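The Grapes at Ziltby

I took the job because of the floor. I know how that sounds, but I had spent two years in a phone shop with carpet the color of old gravy, and when I walked into the hall at Ziltby for my interview there was this huge pale gray shine going on forever, and I thought, yes, I could look at that all day. So I said I loved teamwork and early mornings (lies, both) and they gave me a lanyard.

My title was display assistant. Ziltby is one of those places where companies rent a patch of floor and pretend it's something else for a while. A kitchen, a garden, a tiny street with a bakery. My patch was a farmers' market, or the corner of one. It belonged to a firm called Dirkik, who made the crates and the stands and would very much like to sell you some. The crates were real pine. The roses were not real anything.

My first morning I got there at twenty past seven and had the place almost to myself. Then people started coming through with their bags and their coffees, everybody with somewhere to be, and I stood next to my crates feeling like the new kid at lunch. 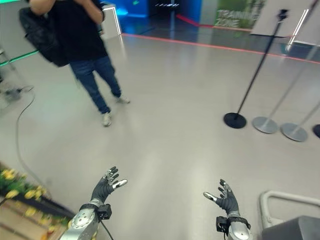 Ziltby, before the crowds. Backpack heading away across the floor.

I should tell you about the backpack, because it's the whole reason I'm writing any of this down. Black backpack, black t-shirt, jeans, off-white sneakers. That was all I ever really got. Every morning that April it went past my corner, always away from me, always at the speed of a person who has just remembered the stove. I never managed to be looking up at the right moment. I'd be on my knees with a rose in each hand and there it would go again, the back of somebody, off toward the far side.

You'd think I'd have just said hello. You have never heard me say hello to a stranger! It comes out like a cough.

So I worked on the display instead. I had a sheet from Dirkik with instructions on it, and the sheet was very firm. Six pieces of produce in the lower crate, it said, "arranged with natural ease." Have you ever tried to put down a plastic plum with natural ease? I'd set it on the tray, step back, hate it, move it an inch, hate it more. The pepper kept ending up near the edge on its own. I let it. By the end of the first week I had decided it was the pepper's spot and the sheet could mind its own business.

The garland took longer. It went down the post from top to bottom, yellow roses all the way, and it had opinions. If you wound it tight it looked like a bandage. If you wound it loose it slid, slowly, over the course of a morning, until all the roses were sitting on the floor like they were waiting for a bus. I got it right on my fourth try, with one big open bloom halfway down where people's eyes go, and I was so proud I took my break right there beside it and ate my sandwich in its company.

And then there were the grapes. The grapes were the star. A great big bunch, black and glossy, packed in so close that the reddish stems only peeked out here and there, with a few green leaves tucked underneath. I'd put them a little right of the middle because dead center looked like a funeral. Everybody wanted to touch them. Grown adults in nice jackets would glance left, glance right, and give one a squeeze. A lady from Gitutar, who had the pretend music store across the way (ukuleles mostly, and all day long the same tune), told me she had squeezed them every morning since we opened and considered it part of her routine.

One morning I came in and there was a note in the crate. It was on a torn-off corner of paper, folded small and pushed in among the leaves, and it said: "Are these real?"

I looked around. Nothing but floor and people's backs.

I thought about it through two coffees, and then I wrote underneath, "What do you think?" and put it back where I'd found it. I thought it was pretty sophisticated. I went off to get more wire for the roses, and when I came back, maybe ten minutes later, the note was gone and the black backpack was already most of the way across the hall.

Well. You can imagine what I was like for the rest of the day.
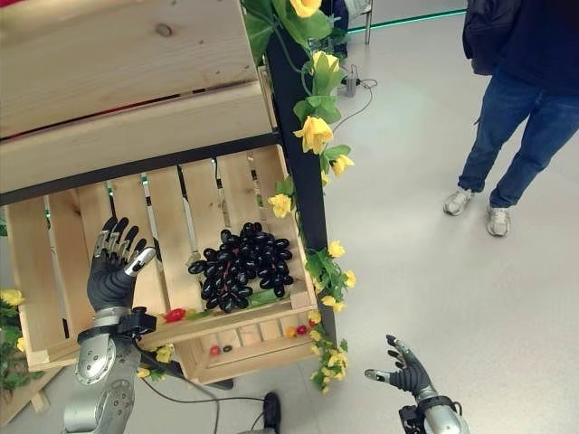 The next note took until lunchtime the following day to show up, and by then I had rearranged the fruit so many times that the orange one had started to look nervous. It said, "I think I'm 52 percent sure they're real." I laughed out loud, by myself, next to a crate. I wrote back that this was a very low number to squeeze a grape on. The answer came that same afternoon: "Who says I squeezed?"

We went on like that all month. I found out that the handwriting got worse after lunch. I found out it liked the roses but felt the bottom cluster was showing off. I found out it worked for Ruotsalainen, somewhere past the far doors, doing a thing with invoices it refused to describe on the grounds that I'd stop writing. I told it about the gravy carpet. I told it I'd lied about the early mornings.

Then the sheet from Dirkik came with a new line on it. Market corner to be packed up at the end of the month, crates to the truck, florals in the tall box, fruit in the small one.

I wrote one more note. It took me twenty minutes and it was five words long. "They're plastic. Want to see?" I tucked it under the leaves, on the right, and for once I didn't go for wire, or coffee, or anything. I got down on my knees and pretended to fix the garland, and I kept my head up.

The sneakers came across the floor at their usual speed. Then they slowed down, and for the first time they were pointing toward me.

"Hi," I said. It came out like a cough.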